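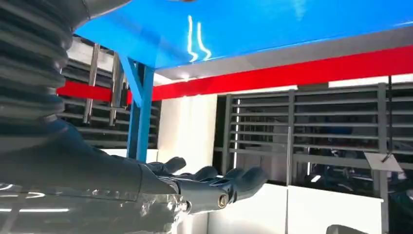 3 min read

The parts store at Sornelis has had a proper sort-out, and what a difference it makes! If you've only ever known it as the place where you went in for a bracket and came out with dust on your knees, go and have another look. The blue racking is up, the crates have homes, and there's yellow tape on the floor.

The work was led by Marcelle Delorme, who has looked after incoming parts since the Prurnen building opened and who has wanted to do this for years. She and Jérémie Moulin from the moulding side spent most of March pulling everything off the old shelves, checking it against the list and deciding what deserved to stay. By the end they had cleared 14 pallets, mostly packaging and parts for models that stopped being made long ago.

"I found a box I'd labelled myself and had no memory of it," says Marcelle. "It was full of clips for the first Miler. We kept a few for old times' sake and recycled the rest."

The new layout is simple. Heavy things go low, light things go high, and anything long and awkward gets a bay to itself. That last rule matters more than it sounds. Moulded panels are a nuisance to store: they're too long for most crates, they slide about if you stack them flat, and the rims get marked if they knock against each other. Under the old system they stood in a corner, leaning on one another, and you had to move the front ones to reach the back ones.

Now each type has its own spot, with a card on the upright giving the part number and which way round it should sit. Jérémie is especially pleased with the cards. He drew them all by hand first, every hole and slot, so that people can match the part to the picture without having to read a code off the back.
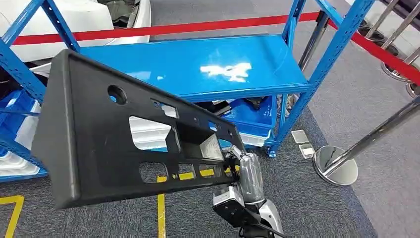 Black plastic is hard to tell apart at a glance, he points out, and two panels can look the same until you notice that one has an extra opening or a deeper pocket at one end. The wrong one used to get as far as the bench before anybody spotted it. With the drawings up, even someone on their first morning should be able to pick the right one.

Smaller pieces are going into blue crates, and there are 300 of those in the store altogether. They nest when they're empty, they fit the shelf depth nicely and they're light enough to lift down with one hand (the old wooden boxes certainly weren't). Marcelle has set a limit of 15 kilos on each, full, and would like everyone to stick to it, please.

The tape on the floor is there for a reason too. Keep trolleys and crates on their own side of it and the way through stays clear, which will be a relief to anyone who remembers squeezing past the Besson returns at the end of a shift.

There's still a bit to do. The far bay needs its cards, the lighting over the packing bench is going to be looked at, and the fixings are waiting for a set of drawers that hasn't arrived yet. Until it does, screws and clips are on the trolley by the door.

Marcelle is happy to show people round — just catch her before ten, when the first delivery comes in. And if you've got any crates tucked away under your desk, she would love to have them back!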